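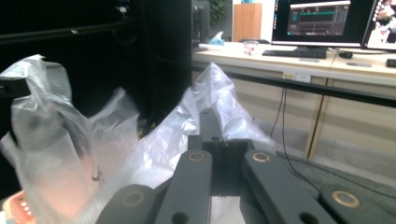

Why does my voice sound so weird on a recording, Octavian Crăciun wanted to know, and is that what everybody else has been hearing this whole time?

Well, Octavian, yes. Sorry! I had the same nasty shock when I was 11 and my cousin played back a message I'd left on her phone. I sounded like a duck with a cold. I made her delete it.

So let's talk about sound, and how it gets into your head, and why your own voice is a special case.

Sound is wobbling air. When you pluck a rubber band, the band shakes back and forth really fast, and it shoves the air next to it, and that air shoves the air next to that, and on it goes until some of it reaches your ear. We call the shaking "vibration." Fast vibrations make high sounds, like a whistle. Slow ones make low sounds, like a truck idling outside.

Your voice starts in your throat, where you have two little folds called vocal cords. Put your fingers gently on the front of your neck and hum. Feel that buzz? Now hum higher. The folds are stretching tighter and shaking faster, the same way a guitar string goes up when you tighten it.

When your friend listens to you, the wobbling air comes out of your mouth, crosses the room, goes down their ear canal and bumps into the eardrum, a thin bit of skin that shakes when the air shakes. Behind it are three tiny bones. (One of them is called the stirrup, and it's the smallest bone in your whole body.) They pass the shaking along to a curly part shaped like a snail shell, and from there a message zips to the brain.

You hear yourself that way too. But you also get a second helping, straight through the bones of your skull! Bone is good at carrying low sounds, so inside your own head your voice seems deeper and rounder. A recording only picks up the part that went through the air. The deep part goes missing, and you end up with the duck.

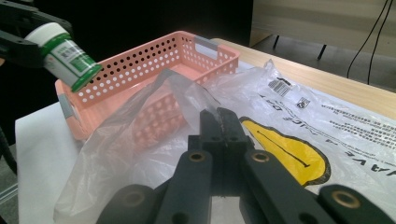
But what if I plug my ears, asked Paraschiva Iordache, would I hear only the bone part?

Pretty much, and you should try it. Press your fingers gently over the openings of your ears (over, please, don't poke them in) and say your name. I like to say "Grornstead," the town where I grew up, because it has a good growly middle. Sounds huge, doesn't it? Like talking inside a barrel. Now take your hands away and say it again — the boom shrinks right down.

You can do a quieter one at breakfast. Crunch some dry cereal with your ears covered, then uncovered. I did this on Sunday and ate far more cereal than I needed to.

As for hating your recorded voice, lots of grown-ups do, me included. It does get easier. I've recorded myself so many times by now that the duck and I are on friendly terms.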